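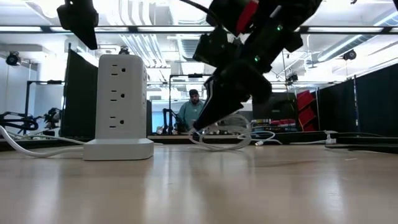
## 4. Power, cables and first start

Read all of this before you plug anything in. Takes a few minutes. The people who skip it are mostly the people who email us.

Covers the Lenholm desk sewing station with the Odico lamp and the Cedeck foot control. If you bought the machine only, skip 4.3.

### 4.1 Before you start

You need:

- the machine, out of its foam
- machine power cord (the gray bag)
- foot control and its lead
- lamp and lamp adapter
- a grounded outlet, or a power strip with a ground

Table has to be level and steady. Folding card tables — no. They walk across the room at full speed and take the machine along.

Leave 4 inches clear behind the machine. The vent is back there. Curtains, fabric piles, pattern paper all get sucked up against it.

**CAUTION:** If the machine came in from a cold car or garage, let it sit in the room overnight. Condensation inside the motor housing will trip the board.

### 4.2 Plugging in

1. Check the machine switch is at O. Right side, low down.
2. Push the cord into the machine first. Goes in further than you expect. Should click.
3. Plug the other end into the wall or strip.
4. Run the cord off the back or the left of the table. Not the right, that's where the handwheel is and your fabric will catch on it.
5. Spare cord — loose loops, big ones. Don't wind it tight and don't put a twist tie on it.
6. Tug test. Pull gently on the cord near the machine. If it slides out go back to step 2.

**NOTE:** Tower strips are fine if they have a wide foot and sit flat. Put it at the far side from your sewing hand so the cords aren't under the fabric. Don't stand it where a quilt is going to drag over it.

**CAUTION:** The iron does NOT go on the same strip as the machine. An iron plus a machine plus a lamp is a lot for one cheap strip and the machine will reset in the middle of a buttonhole. Iron gets its own wall outlet. Same for space heaters, kettles and the Arnaud steam press.

Don't plug one strip into another strip. Don't run any cord under a rug.

### 4.3 Lamp and foot control

1. Foot control lead goes in the round socket next to the power inlet. Flat side of the plug up.
2. Put the control on the floor, where your foot lands naturally. Sit down first, then place it.
3. Hardwood or tile: stick the rubber pad on (in the small parts bag). On carpet leave it off.
4. Clamp the lamp to the back edge of the table. Hand tight is enough.
5. Lamp adapter goes to its own outlet. It won't run from the machine.
6. Turn the lamp on. Wait for it to come up to full brightness before you judge the color.

**NOTE:** Early lamps shipped with a short adapter lead that doesn't reach the floor. If yours is one of those, write to us and we'll send the longer one. No charge. Mention the lamp, otherwise you'll get a foot control lead, this has happened.

**CAUTION:** Nothing gets stored on the foot control. Scissors, pin tins, pets. Switch the machine off before you crawl under the table to look for a dropped bobbin.

### 4.4 First start

No thread, no needle, presser foot up.

1. Sit down. Foot off the control.
2. Switch to I. The panel does a sweep of all its lights, then shows stitch 1.
3. Speed slider all the way to the left.
4. Press the control a little. Handwheel should turn toward you, slow and even.
5. Hold it there for a slow count of ten. A faint warm smell on the first run is normal, it's the packing grease. Smoke isn't. Switch off, unplug, call.
6. Slider to the middle. Press again. Sound should go up smoothly with no grinding.
7. Foot off. Wheel should stop with the needle bar at the top. If it stops low, turn the wheel toward you by hand till it's up.
8. Switch to O. Now go to section 5 for needle and thread.

Never turn the handwheel away from you. Not on day one, not later. It snarls the hook and then you're reading section 9.

### 4.5 If it doesn't start

| What happens | Try |
|---|---|
| Nothing at all, no lights | Strip switched on? Cord clicked in? Try a wall outlet direct |
| Lights, but no movement | Foot control plug upside down, or bobbin winder pushed to the right |
| Runs then stops | Overheat cutout. Off for 13 minutes, check the vent |
| E3 on the panel | Presser foot lever halfway. Lift it fully |
| Resets when the iron clicks on | See caution in 4.2 |
| Buzzes, wheel won't turn | Off right away. There's probly a bit of foam left behind the handwheel |

If the fuse has gone, replace it with the same type only. Spare is taped inside the accessory drawer. If the second one goes too then stop, don't keep feeding it fuses.

### 4.6 Every day, and longer term

- Switch off at the machine when you leave the table. Off at the strip at the end of the day.
- Pull cords out by the plug, not the wire.
- Lint out of the vent with a dry brush every 50 hours of sewing. More if you sew fleece.
- Look over all the cords for nicks when you do the lint. Rotary cutters get them. Taped-up cord isn't a repair, order a new one.
- Motor belt check at 3000 hours. Shop job.
- Storms: unplug. A surge strip helps but it wont stop a close hit.

**NOTE:** Panel clock (hold MENU to set) loses its time if the machine is unplugged for a long spell. Doesn't affect saved stitches.

Questions on this section go to Catriona Lamont at the service desk. Cords, adapters and foot control parts, Rasa Kļaviņa. Have the serial number ready — sticker's on the underside, so read it before you set the machine up, or tip it back with the power unplugged.

Section 5: needles, bobbins, threading.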